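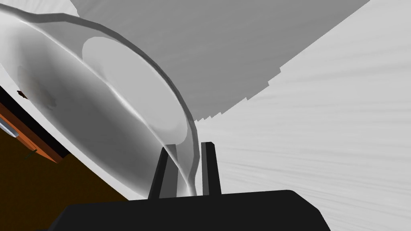

Search the help pages Go

Glass bowl hangs in the air after the fingers open (simulation)

Posted by Dede Dogbe

I'm working on a pick-and-place job in Watelier and I've hit a fault I can't track down. The arm has to grip a see-through bowl by its rim, lift it, tilt it and let go over a white surface. Gripping and lifting are fine. The trouble is the release. In 73 of 600 runs the fingers open all the way and the bowl stays up, still tilted. It hangs there until I reset. No error comes up and the log says the release was completed.

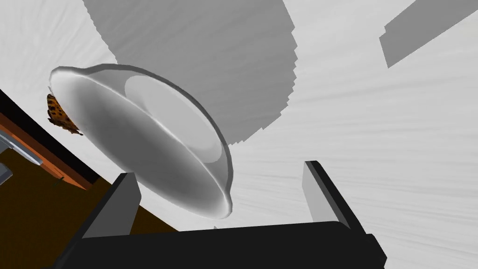 I've tried lowering the friction on the finger pads from the default. It made the bowl slip during the lift and didn't change the release at all. I also made the bowl heavier, with the same result. The shadows have stair-step edges as well. I don't know if that's part of the same fault or a separate one.

I'd like to sort this out before March, when the same program goes onto a real arm with real glass. Has anyone seen this?

Struan Tosh

Sounds like a physics bug. Update to the latest version and try again. Mine was doing odd things with a mug last year and it went away after I reinstalled.

Fiona Morrison

I wouldn't reinstall yet. Check the grasp setting first. A lot of the older Watelier sample programs don't hold things by friction. When both fingers touch the object, the program adds a fixed joint between the object and the palm, and it's meant to delete that joint when the fingers open. If contact flickers during the lift, a second joint can get added. The release deletes one and the other stays. That would explain why changing the friction and the weight did nothing for you.

To check:

Pause a bad run after the fingers open and list the active joints. If there's one between the palm and the bowl, you've found it.

Change the release step so it deletes every joint on the palm, then confirm the list is empty before it reports completed.

Thin rims are bad for contact flicker. Try a smaller time step, up to 2,000 steps a second if your machine can manage it.

The jagged shadows are a separate thing. It's the shadow map resolution, under render settings, and it has no effect on the physics.

Please don't take the program to the real arm as is. The log is only telling you the fingers were commanded open. Have it check that the bowl has left the gripper before the arm moves off, and keep people out of the cell for the first runs with glass.

Dede Dogbe

Thanks Fiona. There were 3 joints on the palm in the run I paused. I'm rewriting the release step now.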